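4. Puesta en servicio del molinillo y de la cafetera Rankin

Lea este apartado entero antes de enchufar nada. La caja promete «café perfecto en un minuto»; conviene no tomárselo al pie de la letra. Las instrucciones que siguen son las que usamos en la cocina compartida de Flurwood, revisadas por Adesuwa Ezeani, y en varios puntos se apartan del folleto del fabricante. Donde haya discrepancia se indica.

4.1 Colocación

1. Elija una superficie firme y horizontal. El folleto dice que las patas «se adaptan a cualquier encimera». No es así: con un ligero desnivel, el depósito marca de más y el aviso de falta de agua salta tarde.
2. Deje libre el espacio por encima de la tapa, suficiente para abrirla del todo.
3. Conecte el aparato directamente a la toma de pared. Nada de regletas, por mucho que en la etiqueta de la regleta ponga que aguanta.
4. Retire la lámina protectora de la bandeja. Es transparente y se queda puesta más veces de las que uno cree.

Nota: el número de modelo, 2111, está en la base. Apúntelo antes de llenar el depósito.

4.2 Primer enjuague

1. Llene el depósito hasta la marca superior con agua fría del grifo. El agua embotellada que recomienda el folleto no ha dado aquí ningún resultado distinto, salvo en el gasto.
2. Coloque una jarra grande bajo la salida.
3. Pulse el botón de la izquierda y manténgalo hasta que la luz deje de parpadear.
4. Vacíe la jarra y repita cinco veces. El fabricante habla de un solo enjuague. Con uno solo, el primer café sabe a plástico, y el segundo también.

Precaución: el agua del enjuague sale a más de 80 grados. No acerque la mano para comprobarlo.

4.3 Ajuste del molinillo

La rueda lleva unos dibujitos de granos, de fino a grueso, que tienen un valor más bien decorativo. Guíese por el tiempo de salida.

1. Ponga la rueda en la posición central.
2. Con el molinillo en marcha, y solo así, gírela un punto. Girarla en parado puede bloquear las muelas; el folleto lo menciona en letra diminuta, en la página de la garantía.
3. Prepare una taza. Si el café sale a chorro, afine un punto. Si gotea, engrose un punto.
4. Prepare otra taza antes de volver a corregir. La primera todavía lleva restos de la molienda anterior.

Nota: Magnus Menzies sostiene que el ajuste cambia con la humedad de julio. Puede ser. No tenemos manera de demostrarlo y no lo hemos incluido en los pasos.

4.4 Limpieza diaria

1. Apague el aparato y espere a que se enfríe.
2. Saque la bandeja sujetándola por ambos lados y llévela nivelada hasta el fregadero.
3. Deseche los posos. No los tire por el desagüe, digan lo que digan los foros sobre sus virtudes contra los malos olores.
4. Pase un paño de microfibra por la mesa. Empiece por el líquido acumulado y deje las gotas sueltas para el final. Enjuague el paño cuando se cargue.
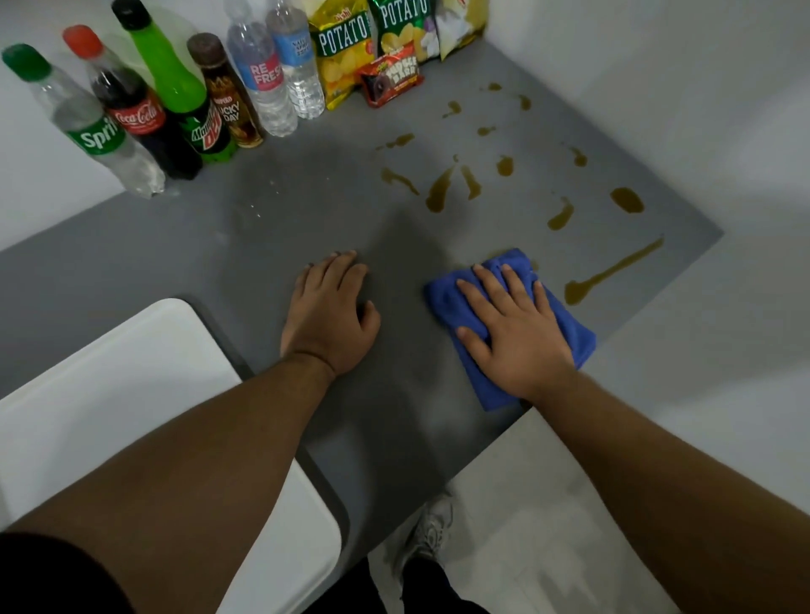
Figura 4. Limpieza de salpicaduras con paño de microfibra azul.

5. Seque la superficie antes de volver a colocar la bandeja.

Precaución: no use el limpiador Groltness en la bandeja. Se anuncia como apto para «todo tipo de materiales», y a nosotros nos dejó la nuestra mate tras la segunda aplicación.

4.5 Descalcificación

El aviso de descalcificación funciona con un contador. No mide la cal, solo cuenta ciclos, y se enciende igual con agua blanda que con agua dura. Aun así, no lo ignore: pasado cierto punto el aparato se niega a calentar.

1. Disuelva el descalcificador en el depósito según el envase. Sirve cualquiera apto para cafeteras; el de la marca no nos ha parecido mejor.
2. Mantenga pulsados los dos botones a la vez hasta oír la bomba.
3. Deje terminar el ciclo sin interrumpirlo.
4. Enjuague como en 4.2.

Si aparece el código 993, apague, desenchufe, espere unos minutos y vuelva a probar. Según el servicio técnico de Olton, se trata de un «fallo interno del sensor»; en nuestra unidad era el depósito mal encajado. Compruebe eso antes de pagar el envío. Si el código persiste, avise a Isla Kerr y no desmonte la carcasa.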